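Budgeting for a second two-arm tabletop cell: what am I forgetting?

Asked in Equipment and Purchasing

I look after a small teaching and test lab in Skollthorpe. We have one bench cell with two small arms, and I've been told to put in a request for a second one by the end of January. The first cell was bought piecemeal over more than a year, out of several different budgets, so there is no single invoice I can copy from. I'd like the second one to go through as one request with one number at the bottom.

The work is sorting and packing play food. Mostly fruit and vegetables between a bowl and a tray, some of it with both arms going at once. Nothing is heavy. The cell has a marbled black top, grey walls and a rail along the front near the arm bases.
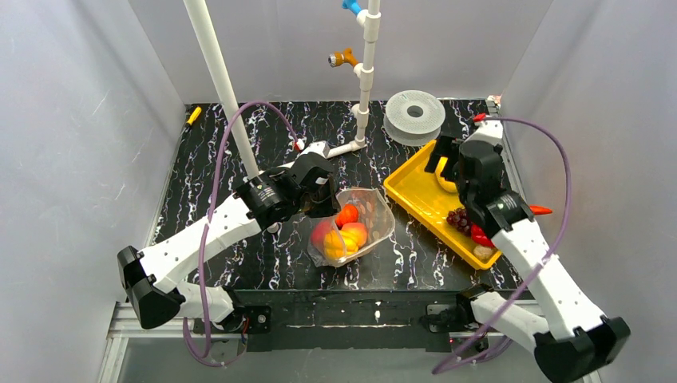 Current cell, both arms over the work. Bowl in the center, tray on the right.

What I have on my list so far:

Two arms with grippers
Power supplies and cables
Table, frame and front rail
Wall panels
Cameras and mounts
One computer
Props

My questions:

1. Is it worth buying the same arms again, or should I price something newer from Kuvo? Their sales person says the new ones are a drop-in replacement, but I haven't found anyone who has done it.

2. How much should I hold back for spares? Our finance office doesn't like a line that just says "contingency."

3. Do people build the enclosure themselves or buy it? Ours was built in house by someone who has left, and there are no drawings.

I have read the older thread on single-arm kits, but most of it is about hobby use at home and doesn't cover quotes or purchasing rules.

Edited to add: the arms run from separate supplies at the moment. I'd keep it that way unless there's a reason not to.

3 answers

Answer from Lucero Ticona (accepted)

I've put through two requests like this, one that was approved as written and one that came back three times. The one that came back was missing the things below.

On question 1, buy the same arms if you can still get them. The price difference matters less than having one set of spares, one set of calibration notes and one set of instructions for new people. If the maker has stopped selling them, then price the newer model for both cells and see if you can afford to swap the old pair out later. "Drop-in" usually refers to the bolt pattern. Ask the sales person in writing about the following: bolt pattern, connector type, supply voltage, gripper opening, and whether the software you run now will talk to it without changes. If they won't answer one of those, treat it as a no.

On question 2, don't write contingency. Write a spares line with part names. Ours was:

4 joint motors, the same type used in the wrist
2 complete grippers
1 power supply
8 cables, in the lengths we use
A bag of mounting screws

Finance passed that without a comment. The total came to 14 percent of the arm cost. The cables went first. In your photo the purple ones loop out over the top of each arm and back down to the base, and ours ran the same way. They got tugged every time an arm reached to the far side. Buy more than you think, and put some clips and sleeving on the order while you're at it, it costs very little.

On question 3, build it, but draw it first. Someone should spend a day measuring the cell you have and get it on paper before you order any extrusion. Measure the distance between the two arm bases more than once. If you want to move programs or recorded motions from one cell to the other, that distance and the height of the rail need to match closely, and it's hard to fix afterwards with shims. We were off on the second cell and ended up redrilling the rail.

Things not on your list:

Shipping, and import duty if the arms come from abroad
Emergency stop, one per cell, in reach of whoever is standing in front
An electrician, if the new bench isn't near an outlet with capacity to spare
Lights. Price the same lights as the first cell or you'll be adjusting camera settings for weeks
Staff time for assembly. I put down 30 hours for ours and used all of it
A second set of props

About the props. Buy duplicates of exactly what you have now, from the same seller, in the same order if possible. Play food gets discontinued and the replacement apple will be a different size. Buy the bowls and trays several at a time too. Thin clear bowls like yours get squeezed out of shape by the grippers, and we replaced them often enough that it became its own small line.

Also ask for the quote to be valid through your approval date. Ours expired while the form was sitting on a desk, and the new quote was higher, so the whole thing had to be signed again.

 Comment from the asker: Thank you, this is what I needed. I had no shipping line at all. Did you buy the second computer new or move one over?

 Reply from Lucero Ticona: New, same model as the first. We tried running both cells from one machine and ran out of USB bandwidth once all the cameras were on. Get a powered hub for each cell as well.

 Comment: Seconding the point about the rail height. Same problem here.

Answer from bodedance

Go with Kuvo. We got them last year and they're fine. Didn't need any spares yet.

 Comment from the asker: Are they two-arm cells? And did you replace older arms on an existing rail, or start from scratch?

 Reply from bodedance: One arm, new table. Can't say about the rail.

Answer from Ham

I'd mostly agree with the accepted answer but would split the request in two. Put the arms, supplies, cameras and computer on the first one, as equipment. Put the frame, wall panels, lights, props and spares on the second one as supplies. Where I work anything listed as equipment gets a tag and has to be accounted for every year, and you don't want to be looking for a tagged plastic tray. Check how your place does it, the cutoff may be by price per item.

I know you said you want one number at the bottom. You can still write a one-page cover note with the combined total and attach both forms to it.

On the separate power supplies, keep them separate. If one trips you can still move the other arm out of the way by its own controls, and one spare covers both sides.

One thing on space. Measure the room around the bench as well as the bench. The elbows on arms like these swing outward past the edge of the work area when they fold back in toward the middle. Our second cell was planned right beside the first one on paper and we had to leave a gap between them, which meant moving a cabinet and a sink splash guard. Moving the cabinet was charged to us by facilities.

 Comment from the asker: Ours would go against the wall next to the first one, so I'll measure that before I send anything. The two-form idea might work, I'll ask.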